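Hustau Users' Group: minutes of the July meeting

Present: Jacinto Espinoza (chair), A. Chávez (minutes), members as signed in.

1. Minutes of the last meeting were agreed with one correction. The password manager talk is to be given by Chávez.

2. Audio files. The chair reported that 700 of the oral history recordings have been converted from WAV to MP3. The full collection is 3,800. Batch conversion stops when a file name contains a slash or a colon, so names are to be cleaned first. Original WAVs are to be kept on the Jeser drive and must not be overwritten. 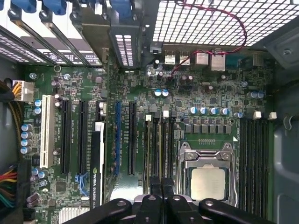
Motherboard and rear ports, seen from above.

3. Tags. It was agreed to fill in title, speaker and year only. The comment field is to be left blank. Pramedlow was tried for bulk tagging and dropped accented letters in speakers' names, so those will be checked by hand.

4. Storage. Members discussed whether 128 kbps was enough for speech. Agreed to stay with it.

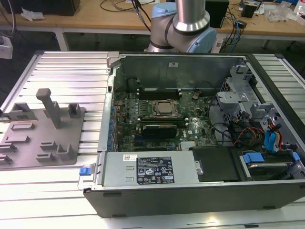
Can the MP3s be edited later if a mistake is found?
Small cuts are fine, but anything longer should be made on the WAV and converted again.

5. Next batch is 2,000 files. Chávez to send out the list.

Meeting closed at 8.50 pm.

Last updated: July

Comments

Marg T: Is the list going by email or on the shared folder?

achavez: Both. Folder first.

Colin: Item 3, can we add place as well as year? Some of mine have no date at all.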